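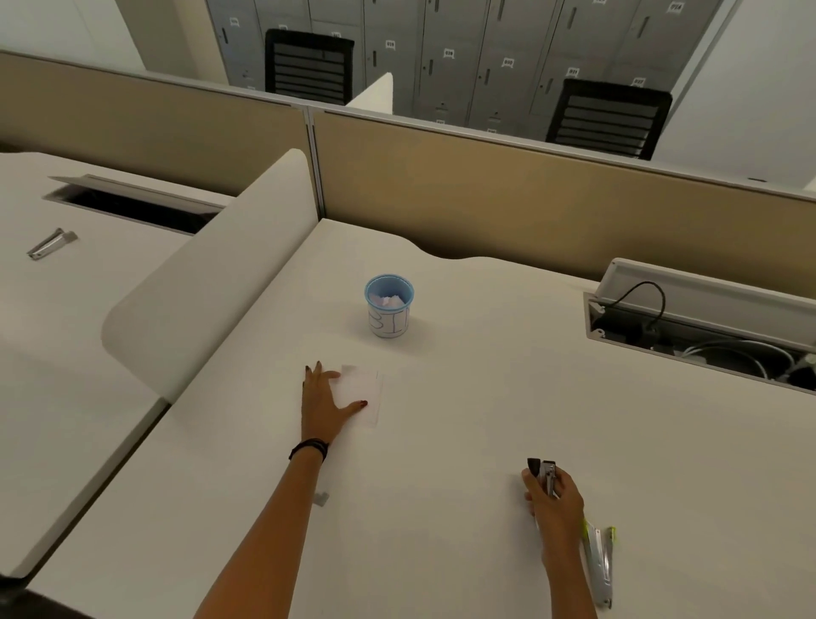
Pre-season hide and feeder checklist, Loltora Marsh

I do this round every December before the winter birders turn up, and my notes are under each item so whoever takes over can see what I was grumbling about. Anum Bajwa came along for the first half and held the other end of the tape. Marks are OK, FIX or WATCH.

1. Path from the parking lot to Ghauri hide
WATCH. All 200 yards walked, both edges. Good footing until the dip by the alders, where the gravel has thinned out and you're on plain mud. A couple of loads would sort it before the wrens-and-waxwings crowd arrive with their tripods.

2. Ghauri hide, outside
OK. Roof felt is sound, ramp is solid, handrail doesn't wobble. I leaned on it with my full weight, and I've had a good fall of eating, so that's a fair test!

3. Ghauri hide, inside
FIX. Left-hand viewing flap won't stay up -- the hook has pulled out of the wood. It came down on my knuckles while I had a lovely Wilson's snipe in the scope. Bench bolts are tight. Old wasp nest in the back corner, no wasps at home, left it alone.

4. Boardwalk
FIX. 117 boards, and I put a boot on each one. Boards 40 and 41 flex more than I like, and there's a nail standing proud near the second passing place. Chicken wire for grip is fine except at the turn, where it has lifted. I taped it down, but tape won't last the first hard frost.

5. Tredberg platform
WATCH. Steps OK, rail OK. The big dead willow behind it is leaning further than last year, I'm sure of it. I'd hate to lose it (the flickers nest there), but somebody who knows trees should take a look. Shahzad Jafri said he'd ask his brother-in-law.

6. Feeders
FIX. Four up, three clean. The tube feeder by the gate had clumped seed in the bottom and a smell to match, so I took it down, scrubbed it, gave it a bleach rinse and hung it to dry. Please don't refill until it's bone dry. I saw one house finch with a crusty eye. If you see more, all the feeders come down for 2 weeks, no arguing.

7. Window strike markers, visitor room
OK. Dots are all still stuck on. No feathers or smudges on the glass and nothing on the ground underneath.

8. Nest boxes
OK, mostly. Cleaned out and lids checked. Box 9 has a squirrel-chewed hole you could pass a grapefruit through -- needs a metal plate before the chickadees start looking.

9. First aid box and throw line
WATCH. Throw line is dry and coiled right. First aid box is short on large bandages and the eye wash is out of date. I've put both on the shopping list by the kettle.

Hook, wire and nail first, please, then gravel. I'll be back at 8 a.m. with the drill if someone can leave the shed key out.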